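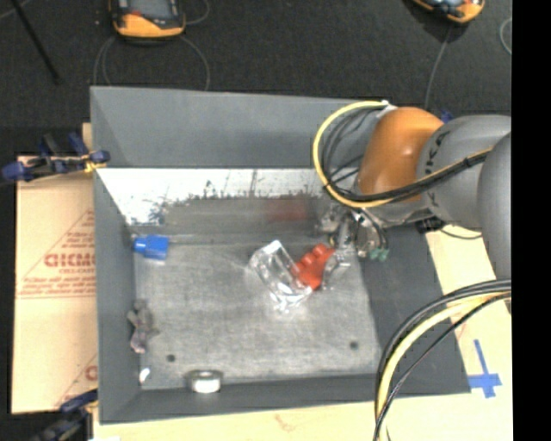

*A clear plastic container in a gray bin.*

# Puff Pastry: Common Questions

**Can I thaw it on the counter?**
Yes, if the kitchen is cool. Allow 44 minutes for one sheet, and turn it over halfway. Overnight in the refrigerator also works.

**My dough cracked along the fold. Is it ruined?**
No. Dampen a fingertip, press the crack together, and roll over it once. It was still too cold when you opened it.

**Do I need to chill it again after cutting?**
Chill cut shapes for 20 minutes before they go in the oven. Warm dough slumps and the layers stick together.

**Can I refreeze leftovers?**
Raw scraps, once – wrap them tightly and use them within 3 weeks. Stack the scraps flat. Don't ball them up.

**Why is the bottom soggy?**
Usually a wet filling. Drain fruit well, and bake on the lowest rack. The Tolley dark sheet pan browns faster than the Keva glass dish, so check it early.

**Which recipe should I start with?**
The cheese twists, recipe 1345 in the index.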